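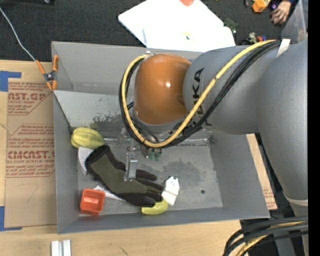

Section 4: Sorting the grey bin

I do this bit of the Tidex set-up at the kitchen table with a cuppa, and it's easily my favourite part. Glove, bits of crockery, little containers - it all goes in the one bin first and gets sorted from there.

1. Put the bin on a flat tabletop with some space beside it for your piles.

2. Take the work glove out first. It's the biggest thing in there and it covers up whatever is underneath, so lift it by the cuff and go slowly.

CAUTION: Crockery can have sharp edges. I wear a second pair of gloves for this (learnt that one the hard way!).

3. Pick out anything white and curved, like a piece of plate or bowl, and lay it on a folded tea towel.

4. Small containers go in the Clustero tray, open side up. Thin, flat things go in the long slot next to them.

5. Leave the fruit-shaped pieces till last - they roll.

NOTE: Stains on the floor of the bin are fine. I give mine a scrub every December with warm soapy water and leave it at that.

6. Write the tray number on your list. Mine's 48. Then go on to Section 5.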